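Home » Features » Storage

The Slow Leak: Why Dry Goods Don't Stay Dry

April 2018

Flour leaves the mill with water in it. So do rice, oats, dried beans and powdered milk, each at a level the producer has picked and paid to reach. From the moment the package is opened, that level starts to move toward whatever the room dictates. In a desert kitchen the flour loses water and a bread dough mixed to the usual recipe comes out stiff. In a coastal kitchen in July the same flour gains water, clumps along the wall of the jar and, if left long enough, starts to smell.

The number that matters is less the moisture content than the water activity, a measure of how available the water is to do something: dissolve a sugar, feed a mold, move to the cracker in the next bag. Pure water has an activity of 1. Most molds need a figure well above half of that, and bacteria need more still. A dry food sealed in a small space will trade water with the air around it until the two agree, and the relative humidity of that air, divided by 100, is the water activity of the food. The whole subject of pantry storage follows from this one relation.

It also explains an effect that many home cooks notice and few look into. Two foods in one closed box can have the same moisture content and still exchange water. Raisins and bran flakes are the standard case. The raisins hold far more water, but what counts is the difference in activity, and water moves from the higher to the lower until it is gone. The flakes go soft and the raisins go hard. Cereal makers coat the fruit in sugar or oil partly to slow this down.

Where the water gets in

Banafsheh Mirzaei runs the storage bench at Korach, a packaging test shop in Prandville that works mainly for small mills and spice packers. Her bench has two climate cabinets, a precision scale and a shelf of desiccant beads dried in an oven every night. The basic test is plain. Fill a container with a known weight of dry desiccant, close it, put it in a cabinet held at 77 °F and high humidity, and weigh it every day. Any gain in weight is water that came through.

"People send us a jar and ask if it is airtight," Mirzaei says. "I can give them a rate. Airtight is a word for the box it comes in."

Water reaches the inside of a closed container by two paths. The first is through the wall. Glass and metal pass none that matters. Plastics all pass some, and they differ by a wide margin: polypropylene and high-density polyethylene are good barriers to water vapor, polystyrene is poor, and nylon is poor in a way that gets worse as it takes up water. Wall thickness helps in direct proportion. Double the wall and the rate is cut in half.

The second path is the closure, and in rigid containers it usually decides the result. A gap too small to see will pass more vapor than the entire wall of a good polypropylene jar. A plain push-on lid depends on the rim being round and flat, and molded rims are seldom either. Screw lids with a liner do better while the liner is new. Gasket lids with a clamp do better again, provided no flour is on the gasket.

For one client, a spice packer called Gruritska, the shop ran a single jar design with three lids over 22 days. The jars with gasket lids gained so little that the reading was close to the noise of the scale. The lined screw lids gained slightly more. The push-on lids scattered: some held nearly as well as the liners and some might as well have been left open. Gruritska was less troubled by the average than by the spread, and moved to the liner.

Opening it

Laboratory tests keep the container shut, which is the one thing a kitchen does not do. Each time a lid comes off, part of the headspace is swapped for room air. The water carried in this way is easy to work out and tends to be overrated. The air in a 700 ml jar, at room temperature and fairly high humidity, holds on the order of a hundredth of a gram of water. A jar full of flour will absorb that without any change a baker could find.

The steam from a pot is a different matter. Air over a boiling pan is saturated and hot, and a spice jar shaken over it fills with vapor that condenses as soon as the jar is back on the shelf. Garlic powder sets to a brick in this way. The fix is to shake the powder into a spoon first.

Headspace matters for oxygen too. A nearly empty canister of coffee or whole-grain flour holds many times more air per ounce of food than a full one, and the oils go stale faster. Moving the last third to a smaller container is worth the trouble for anything with fat in it. For white rice or sugar it makes little difference.
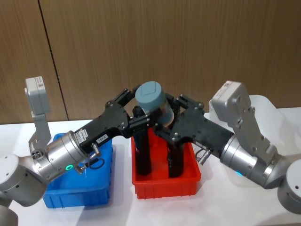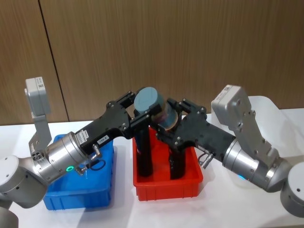 Temperature is the remaining variable, and the one most often handled badly. Cold storage slows every reaction of interest, and whole-grain flour keeps well in a freezer. The damage is done on the way out. A container opened while cold pulls room air onto surfaces below the dew point, and water forms directly on the food. The container should come up to room temperature with the lid on, which for a large one can take most of a day.

Vida, a cooperative mill that sends its rye flour to Korach for shelf tests, now prints this on the bag, above the recipe. Its earlier bags said only to keep the flour cold. Complaints about lumps had come mostly from customers who followed that advice, took the bag from the freezer, scooped out what they needed and put it back.

Desiccant packets have a place, within limits. Silica gel sized for the container will hold salt free-flowing through a humid summer. Placed with brown sugar or dried fruit it does harm, as it will take the water the food is supposed to have. A packet also has a fixed capacity, and under a poor lid it fills up in days. Mirzaei's advice is to spend the money on the closure, then to wipe the rim before closing it.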